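Drulley Home Robot Platform — Set-Up Guide
Section 6: Interior Doors and Simulated Chore Trials 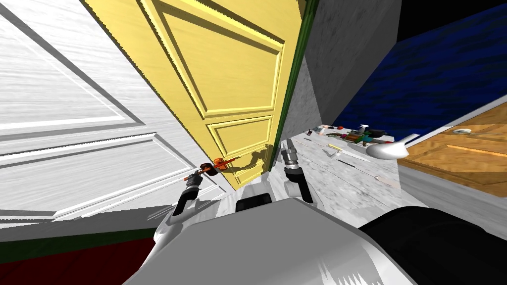
Maksymiv asked after reading the draft of this section whether a robot that can open a door in simulation should be described to owners as able to open doors. It should not, and the wording below has been changed accordingly. A simulated pass permits a supervised trial on a real door. It does not permit unattended use.

6.1 What this section covers

Door opening is treated as a separate chore because most other household chores depend on it. A robot that can carry a cup across a kitchen but cannot leave the kitchen is of limited use. The steps below apply to hinged interior doors with lever handles. Round knobs, sliding doors and doors with self-closing hardware are not supported in this release.

6.2 Before you start

Install the Fullska simulation package and load the room file for your floor plan. Confirm that both arms report ready and that the base is at rest. The door task uses one arm at the handle. The other arm must have a parked position that clears counters, cabinets and walls.

6.3 Running the simulated trial

1. Open the Tasks menu and select Door, Lever.
2. Select the target door. In rooms with more than one door, check the highlighted outline before you continue.
3. Set the handle side. An incorrect setting is the most common cause of failed trials.
4. Enter the swing direction as seen from the robot's starting position.
5. Set the number of trials to 25 for a first check. Use 700 for a full run.
6. Turn on Vary Start Position. Leave the variation at 15 percent.
7. Press Run. Do not edit the room file while trials are in progress.
8. Open the results table and sort by Failure Stage.

Note: The camera view moves with the robot's upper body. Walls and door edges may look steeply tilted during a reach. The tilt does not affect the results.

6.4 Reading the results

Each trial is logged in four stages: Approach, Grasp, Turn and Swing. A trial passes when the door has swung far enough for the base to go through and the gripper has released the handle.

Failures at Approach usually point to the base position. Move the start point back and repeat. Failures at Grasp point to the handle height or the handle side. Failures at Turn are harder to correct from the menu, as the simulated latch is lighter than many real ones. Raise Latch Resistance one step at a time and run the short check again after each change.

Swing failures occur when the base does not back up as the door comes toward it. Select Pull With Base Motion. If the failure remains, the space in front of the door is too small for this task — mark the door as manual.

Caution: Do not raise the grip force limit to correct a Turn failure. Too much force can damage the handle or the gripper fingers.

6.5 Moving to a real door

1. Clear the floor on both sides of the door.
2. Keep people and pets out of the swing area.
3. Set arm speed to Low.
4. Stand within reach of the stop button.
5. Run one trial, then check the handle, the latch and the door face for marks.
6. Repeat until the log shows 15 passes in a row. Any failure resets the count.

Caution: Never use the door task on an exterior door, a door at the top of stairs, or a door that serves as a fire exit.

6.6 Current limits

Loose handles, worn latches and doors that stick in humid weather remain the main problems outside simulation. The robot does not detect a locked door reliably. It may try the handle several times before it reports error 128. Stop the task by hand if this happens.

Counter chores such as sorting utensils or putting away small items are not part of the door task and should not be queued behind it. For those settings, see Section 7, Drerkent Countertop Module.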